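Visit notes: Clemia demonstration lab, Plasberg

The Plasberg site opened its collection hall to visitors for one afternoon in April. Verena Wieser led the tour. The hall runs Zulu, the in-house program for recording manipulation examples by teleoperation.

The task under way at our station was bowl handling on a grey table. An operator guides the two-fingered gripper, and the wrist camera view is stored alongside joint positions. The target is 3,000 accepted episodes per task, with a review after the first 500.

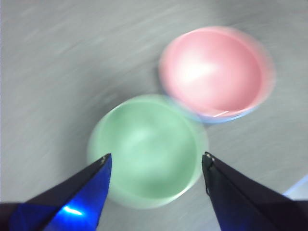 Start positions are changed between episodes, as is the order of approach. Wieser said that blurred wrist views are kept, as the policy will meet them at run time. Episodes are rejected for dropped signals or a missed end state; 118 had gone that way by the time of our visit.

Isla Donnelly of Rolldale asked about labelling. Each episode gets one written instruction, entered by the operator before recording starts. Failed grasps that are corrected within the episode stay in the set.

The tour closed at 4 pm in the server room.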